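Netell Papers on Household Work
Reading time: 4 min

3.2 Two-sided cloth and the first fold

In the previous section we treated the size of the cloth as the main reason why one item takes longer to fold than another. Size explains much of the difference between a bath sheet and a face cloth, but it does not explain the results for baby linen. The items in this group are small and light, and before the study we expected them to be among the fastest. They were not. The present section looks at this group separately and asks what part of the work is slow.

The collection contains 1,637 folding records, and 363 of them concern baby towels and thin blankets. All records come from the two households' linen rooms at Rellau and from the laundry room at Bilyk, where the same kinds of cloth are handled. We divided every record into three stages: finding a corner, opening the cloth, and folding. The first stage begins when the cloth is laid on the table and it ends when a corner is held and free from the rest. The limit between the second and the third stage is less sharp, and for this reason we discuss mainly the first.

For ordinary bath towels the two sides are nearly the same, so the folder can begin from either side and no mistake is possible. Baby linen is often made from two different fabrics sewn together, one plain and one printed. Here the folder must decide which side shall be outside at the end, and this decision is usually made very early, while the cloth is still lying in a heap or a long twist. If the wrong side is chosen, the whole piece must be turned. In our records this turning was the most common reason for a second start.

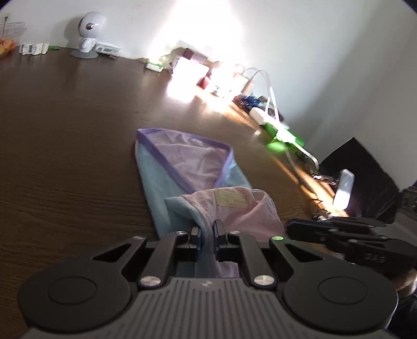 Figure 4. Baby towel or blanket with two differently colored sides, on a wood-grain table.

The second question is what the folder can use as a guide when the cloth is not yet open. We considered four guides: the color of each side, the print, the binding along the edge, and the sewn label. Color is the strongest one when the two sides are far from each other, for example white and navy. When both are pale, the eye needs more help. The piece in Figure 4 is light aqua blue on one side and pale pink-lavender with tiny dots on the other, and the darker purple binding makes its upper corner easy to separate from the body of the cloth. Its label patch is cream-colored and stitched on the pink side, so a person who sees the label knows at once which side is up, even where the fabric is bunched. We coded such a piece as having all four guides present.

A binding in a darker color was the guide that shortened the first stage most clearly. We believe that this is so because the binding is continuous. A print can be hidden inside a fold and a label is found in one place only, but an edge runs around the whole piece, and some part of it is nearly always visible. When the binding had the same color as one of the sides, the advantage became much smaller, and for the thinnest blankets we could not find it at all.

The label has a mixed effect. It tells the side, but it also makes the cloth thicker at one point, and several folders preferred to move it away from the fold line before they continued. In the Bilyk records this small correction is frequent. At Rellau it is rare, and we think the reason is a local habit: the folders there were taught to place the label at the lower left before doing anything else. We have not tested this explanation.

Two limits should be mentioned. First, the baby linen came mostly from one supplier, Tidano, and other makers may place the label differently. Second, the folders knew the pieces well. A person who meets a two-sided blanket for the first time may need more time to choose the side, and may also look at other guides than the ones we coded. A comparison with new folders is planned for January.

Related items
Sorting mixed linen by touch and by color
Why fitted sheets are folded last
Shelf depth and the size of the folded towel
Notes on coding the stages of household tasks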